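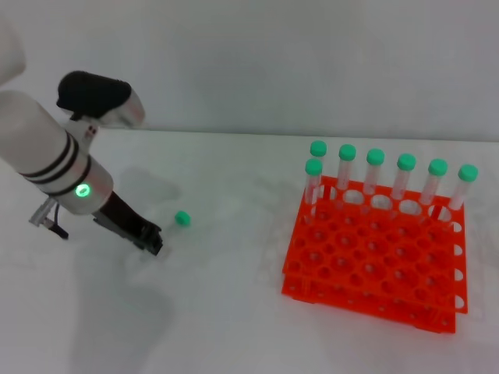

Teaching the arm by hand is beating remote control for me and I want to hear from people who went the other way. I grab the wrist, walk it through the move, save, done! Picking up a loose green cap next to the orange rack is the part I keep redoing, it sits so low that my fingertips end up fighting the table.

Posted by gaswood_isla, 15 October 2018
2 min read

bunting2065: Disagree. Your hand is in the camera view the whole time you're guiding it. Go remote, it's slow for a week and then it's fine.

gaswood_isla: A week?? I tried it in August and still couldn't judge height over a white table.

rarkon_huia: Same here (I do the big moves by hand, then nudge the last bit with the controller). Slow down near the table.

bunting2065: OK, mixing is fair. Still wouldn't do caps by hand.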